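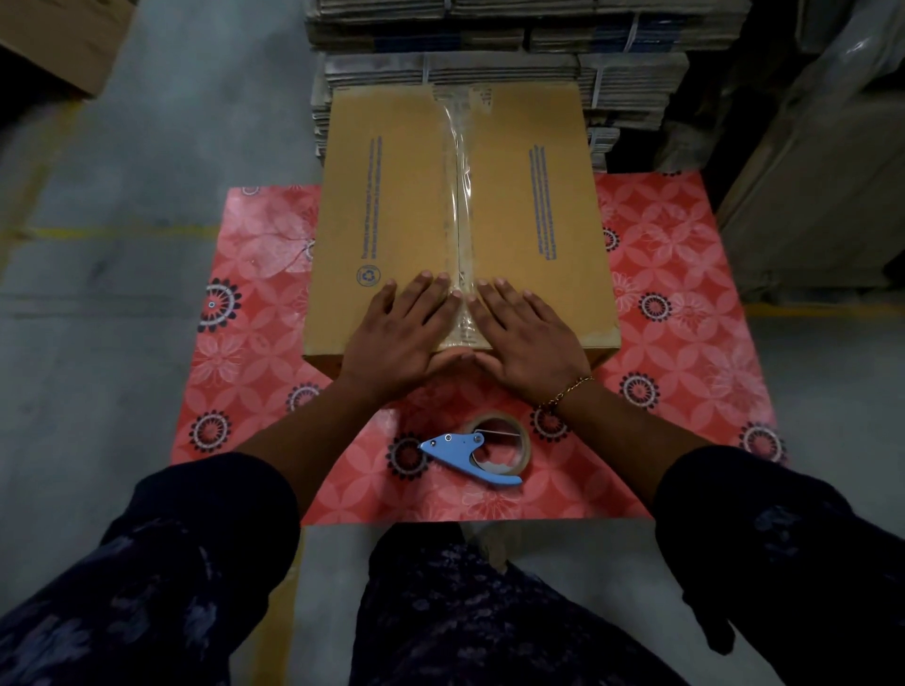
Natália Seixas won her seat on the Grovodora town council by 10 votes, and she still grins when she talks about the recount. The final tally was 1,431 to 1,421, in a ward where the same man had run unopposed for four elections straight!

She grew up over her aunt's bakery on Figueiredo Street, studied surveying, and came home in her twenties to map storm drains for the county. Politics found her at a hearing on the Dirus bridge. She had brought her own drawings, and people kept asking to see them.

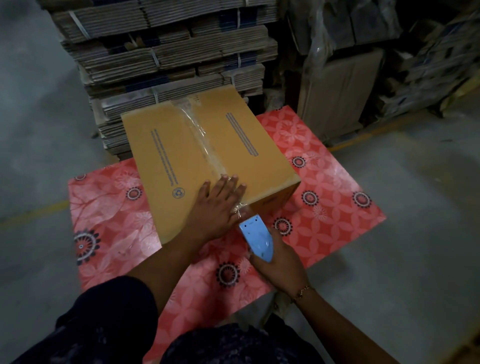

The campaign that followed was wonderfully homemade. Her old geography teacher, Stellan Lindqvist, wrote her first speech (she cut most of it, and he has forgiven her). Kamlesh Jaiswal, now her chief of staff, drove her to all 1,612 addresses in the ward, some of them twice, in a van with no heater. It was November by then, and she remembers a lot of soup.

What makes her such fun to watch in the chamber is how much she likes the details. She'll spend an hour on culverts and have the back row leaning in. Demetrius Obi, who sits across the aisle and votes against her more often than with her, calls her the best-prepared person in the building.
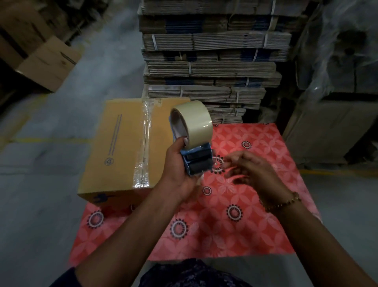

The bridge reopens to trucks next spring, and Seixas has already moved on to the Luvska bus line, which lost its evening service two years ago. Her petition to bring it back has 2,255 signatures. She plans to read the route changes aloud at the next session, stop by stop.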